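3.2. El reposo del sofrito y lo que le hace al caldo

Confieso que empecé esta parte del estudio convencida de que el reposo no servía para nada. Mi abuela dejaba el sofrito tapado toda la noche y yo lo tenía por manía. Pero como en la sección anterior el tiempo de cocción explicaba tan poca cosa, me tocó mirar lo siguiente de la lista, y lo siguiente era esto.

Trabajé con 4 versiones del mismo sofrito (cebolla, tomate, ajo y pimiento choricero, en las proporciones de la tabla 1): recién hecho, con dos horas de reposo, con una noche de nevera y con dos noches. Todas salieron de la misma olla y las repartí en tarros de vidrio antes de que se enfriaran. El caldo de pescado era siempre el de la casa Okitz, que es soso y muy constante, justo lo que me hacía falta. Las catas se hicieron en marzo en la cocina de Feninmont, con 115 personas que comen sopa de pescado al menos una vez al mes. Cada una probó las cuatro sopas en orden distinto, con pan y agua entre una y otra, y puntuó dulzor, acidez, cuerpo y «ganas de repetir». Esta última escala es mía y ya sé que no es muy ortodoxa, pero funciona mejor que preguntar por la «aceptabilidad global», que la gente no entiende (yo tampoco, la verdad).

Después de limpiar los datos quedaron 2.232 puntuaciones válidas, contando las repeticiones del segundo día. Tiré las fichas con dos casillas marcadas en la misma línea y las que venían sin código de tarro. Me dio pena, pero no había manera de saber a qué sopa correspondían. 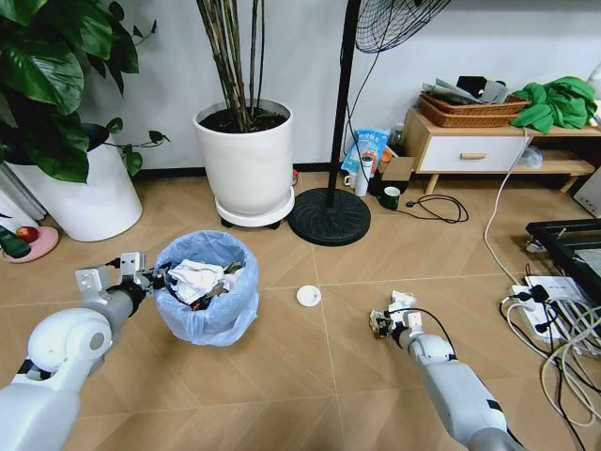
Figura 3

El dulzor sube con el reposo hasta la primera noche y ahí se planta. Entre una noche y dos no encontré diferencia que merezca una línea en la tabla. La acidez, en cambio, sigue bajando, o eso dicen los catadores, porque el pH apenas se mueve. Sospecho que el ajo tiene algo que ver: en los tarros de dos noches está tan redondo que tapa el tomate, y varias personas escribieron «sabe a guiso» en el margen. ¡Y lo escribieron como elogio! En cuerpo ganó la versión de una noche, con bastante claridad.

Lo que no esperaba era lo de las dos horas. Ese sofrito sale peor parado que el recién hecho en «ganas de repetir», y lo volvió a hacer el segundo día con el orden cambiado. He revisado las fichas tres veces. La única explicación que se me ocurre es que a las dos horas el aceite ya se ha separado y todavía no ha vuelto a ligar con la cebolla, así que la primera cucharada llega grasa. Dunstan, el obrador que nos cedió los fogones, remueve siempre sus tarros antes de usarlos, y yo no lo hice. Queda apuntado para la próxima tanda.

También comparé mis resultados con el recetario de Kotow, que recoge 2.758 recetas caseras de la costa. Muy pocas mencionan el reposo, y las que lo hacen hablan de «hasta mañana» sin más detalle. Coincide con lo que vi en la cata, aunque un recetario dice lo que la gente apunta y no siempre lo que la gente hace. En la sección 3.3 repito la prueba con caldo de verduras, donde el ajo manda todavía más.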